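Ticket: Textures load late or stay blurry after driver update
Product: Akent Viewer, city map pack
Status: Closed
Assigned to: Saskia Nepia
Opened: Saturday, April 3, 2021

Problem
After the graphics driver update, ground surfaces stay at the lowest detail level for up to 40 seconds after a map opens. Buildings load normally. The fault occurs on every map in the pack. Rarora map packs on the same machine are not affected.

Setup
Texture cache: 4000 MB, on a secondary hard disk
Streaming: on
Filtering: set by application

Steps tried
1. Restarted the viewer and the machine. No change.
2. Verified the map pack files. No errors found.
3. Turned streaming off. Ground textures loaded at full detail, but opening a map took 20 seconds longer. Turned streaming back on.
4. Deleted the cache folder and let the viewer rebuild it. First load was correct. The fault returned on the second load.
5. Checked the log. The same line repeats 9 times per load:
cache index mismatch, falling back to base level
6. Rolled back the driver. Fault cleared. Reinstalled the new driver and the fault came back.

Cause
The viewer stamps the cache index with the driver version. The new driver reports its version in a longer string, which the viewer cuts short when it writes the index. On the next load the two strings do not match and the ground entries are rejected. Building textures use a separate index with no version check.

Fix
Close the viewer. Open the settings file, set index_check to 0, and save. Delete the cache folder once more. Start the viewer and open each map twice.

City street views:

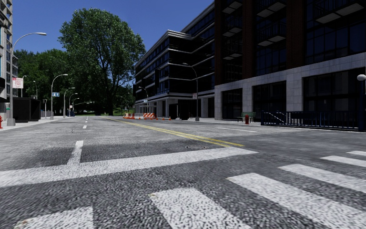
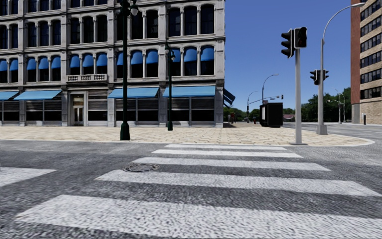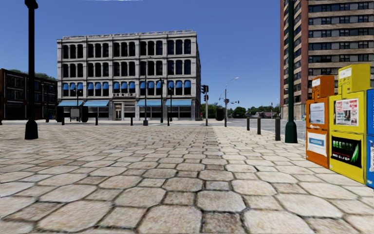
Follow-up
The setting is overwritten by a repair install and has to be entered again afterward. A permanent change to the index format is logged under Mohmand and planned for the October release. Do not move the cache folder while index_check is 0.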